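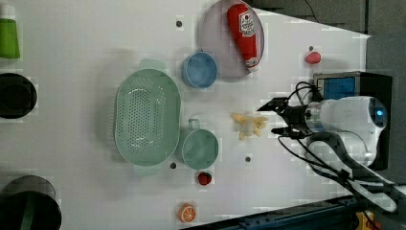 Search this manual Enter keywords
Home Setup Safety Operation Maintenance Contact

Section 4. Working safely at the table

This section applies to anyone who sets out objects for the arm or moves them between runs. Read it together with the Elten site rules. Where the two differ, follow the stricter one.

4.1 Before power is applied

1. Check that the table is locked and does not rock.
2. Route gripper cables along the arm with enough slack for full wrist travel. A cable must not hang where the fingers can close on it.
3. Test the emergency stop. Press it, try to start a motion, and confirm that the arm stays still. Record the test in the log under form 1031.

CAUTION: Do not rely on a joint light to tell you whether the arm is safe to touch. Check the controller state.

4.2 Placing objects

4. Put the arm in hold before reaching over the table.
5. Lay out cups, bowls, play food and other items within reach of the gripper. Leave 45 mm clear between any item and the table edge.
6. Lay bottles on their side unless the task sheet calls for them upright.
7. Do not use glass, knives or open liquids.

NOTE: Items may overlap – a bottle lying across a plate is allowed – but do not stack more than 2 high.

4.3 Starting a run

8. Step back behind the floor line and say "clear" out loud. The operator repeats it before releasing hold.
9. Keep speed at or below 200 mm per second for the first run after any change to the layout.
10. If an item falls, leave it. Put the arm in hold, then pick it up.

WARNING: Never pull an object out of the gripper while the arm is powered. Use the release command and let the fingers open fully.

4.4 Reporting

Report any contact between a person and the arm to Desmond Kapoor before the next run, even if there is no injury. Requests to change these limits go to Mavis Dunleavy in writing.

Previous Next Back to top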